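List archive
Previous message | Next message | Thread index | Date index | Search
Re: Side camera or wrist camera for the door tasks?
Posted 2/15/26 by the Mokton arm group

Hello all,

thank you for the answers to my first question, and sorry that I was slow. I wanted to repeat the runs with the second camera before writing again, and the simulation machine was busy with other work. My replies are between the quoted lines.

> We read your post about the Ririco arm in the kitchen room and have a
> doubt. You write that the fixed side camera gives "almost the same"
> result as the wrist camera. Almost the same over how many runs, and
> with the camera in which place? In our tests at Trutness the side view
> was fine until the furniture was moved, and then it fell apart.

You are right to ask, I was too short there. In the first round we made 689 runs with the wrist camera and the same number with the side camera. The side camera stood in one place only, a good place which I chose by hand. With this, the side camera lost 50 more runs than the wrist camera, and I called it "almost the same". I should have written that the place was chosen by me.

So for the second round we let the program choose the side camera place from a set of six. The rooms, the lights and the start position of the arm stayed as they were. We made 508 runs, and the result is much worse for the side camera. Nearly all the loss comes from two of the six places, numbers 3 and 5. Place 3 is too far away and the fingers become very small. Place 5 is the one I want to show you.
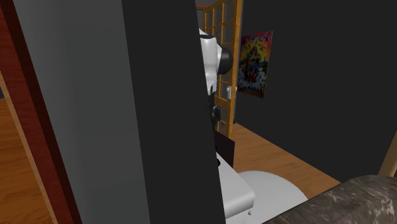 Side camera, place 5. Simulated view, the arm is behind the edge of the dark grey panel.

From this place the controller gets the upper part of the arm and one joint housing, and then very little. The lower links go behind the panel exactly where the interesting part would begin. My colleague asked if we should throw such views away, and I said no. In a real flat the camera is put where there is a shelf or a socket for it, and a panel or a cupboard door can easily be in the way.

> Did you mask the background? Our detector loved pictures on the wall
> and grids of any kind.

We did not mask. I think you have a point, because the same room has a lattice door behind the arm and a very colourful poster beside it. I looked through the detector output for place 5 and the false hits are mostly on the lattice. The slats are long, straight and narrow, and for the detector this is perhaps enough to be a finger. The poster gave fewer problems than I expected. I have no explanation for this and would be glad to hear one.

> And which controller was it, the old one or the Yen one?

The Yen controller in both rounds. With the old one we have only a few runs and I don't want to compare them. One difference I noticed, without numbers: when the view is blocked, the Yen controller waits and then continues with the last good estimate. The old one starts to search with the arm and makes large movements. In simulation this costs only time, but near a stone countertop I would not like to see it with the real arm.

About the grippers, which was the other half of the thread: we have now both the two-finger and the three-finger model for the Ririco arm in the simulator. For the door handles I prefer the two-finger one. Our handles are small, and the third finger touches the door before the other two have closed. For round objects it is the opposite, but we have tested this too little to say more.

What we plan until June:

- the same six places again, but wrist and side camera together
- one round with the lattice door changed for a plain one, everything else the same
- delays of up to 50 ms on the side camera, as somebody on this list proposed in the autumn

I have two questions. First, does anybody weight the two cameras by how much of the arm is visible — and if yes, how do you calculate the visible part when the detector itself is not sure? Second, is it possible in the Yen controller to set the waiting time for each camera separately? In the manual I found only one value for all cameras, but maybe I read the wrong version.

I can send the settings file and the list of camera places to anybody who wants to repeat this. Please write to me directly for it, the file is too large for the list.

With kind regards from Mokton

Previous message | Next message | Thread index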